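자주 묻는 질문 - 프라노라(Pranora) 어린이 생일 편지 서비스

안녕하세요. 저는 프라노라를 운영하는 닐미니 카루나라트네(Nilmini Karunaratne)입니다. 한국어는 제 모국어가 아니기 때문에 문장이 조금 딱딱할 수 있습니다. 이해가 안 되는 부분이 있으면 편하게 메일을 보내 주십시오.

프라노라는 어떤 서비스입니까?
아이의 생일에 맞추어 숲속 우체부 '로투스'의 이름으로 편지를 보내 드립니다. 편지에는 아이의 이름, 나이, 좋아하는 동물, 그리고 올해 잘한 일이 들어갑니다. 편지는 종이에 인쇄하고, 봉투의 이름은 제가 손으로 씁니다.

언제까지 신청해야 합니까?
생일 22일 전까지 신청해 주십시오. 6월은 생일 신청이 제일 많은 달이므로 조금 더 일찍 신청하시면 좋겠습니다. 늦은 신청은 메일로 먼저 물어봐 주십시오. 가능한지 확인한 다음에 답장을 드립니다.

편지는 몇 장입니까?
기본 편지는 두 장입니다. '티어니' 세트를 선택하시면 편지에 스티커 한 장과 작은 숲 지도가 추가됩니다. 지도에는 로투스의 집과 아이의 이름을 붙인 나무가 그려져 있습니다.

형제가 있으면 편지를 따로 신청해야 합니까?
네, 한 아이에게 편지 한 통입니다. 다만 쌍둥이의 경우에는 한 봉투에 두 통을 같이 넣을 수 있습니다. 내용은 서로 다르게 씁니다. 같은 문장이 있으면 아이들이 금방 발견합니다.

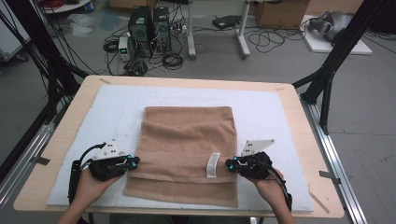
같은 주소로 보내는 편지는 배송비를 한 번만 받습니다. 신청서의 메모 칸에 형제의 이름을 모두 적어 주십시오.

아이가 답장을 쓰고 싶어 합니다. 받을 수 있습니까?
물론입니다! 봉투 안에 답장 주소가 들어 있습니다. 지금까지 아이들에게서 받은 답장은 879통이고, 저는 전부 상자에 보관하고 있습니다. 로투스의 짧은 엽서를 다시 받고 싶으시면 1,000원을 추가해 주십시오.

아이가 아직 글을 읽지 못합니다.
'테르쿠네르' 편지를 추천합니다. 글이 짧고 그림이 많습니다. 부모님이 소리 내어 읽어 주시기 쉽게 문장도 천천히 썼습니다.

이름을 잘못 적었습니다. 고칠 수 있습니까?
인쇄하기 전이면 무료로 고쳐 드립니다. 인쇄는 매주 금요일 오전에 시작하니까 그 전날까지 메일을 주십시오. 인쇄한 다음에는 종이값만 받고 새로 만들어 드립니다.

아이의 정보는 어떻게 합니까?
편지를 보낸 후 두 달이 지나면 이름과 주소를 지웁니다. 내년에도 신청하실 분은 '정보 보관'에 표시해 주십시오. 그러면 작년 편지의 내용을 보고 이야기를 이어서 쓸 수 있습니다.

해외로도 보낼 수 있습니까?
지금은 한국 안에만 보냅니다. 해외에 사는 손주에게 보내고 싶은 분은 한국 주소로 받으신 후 직접 보내 주시면 됩니다.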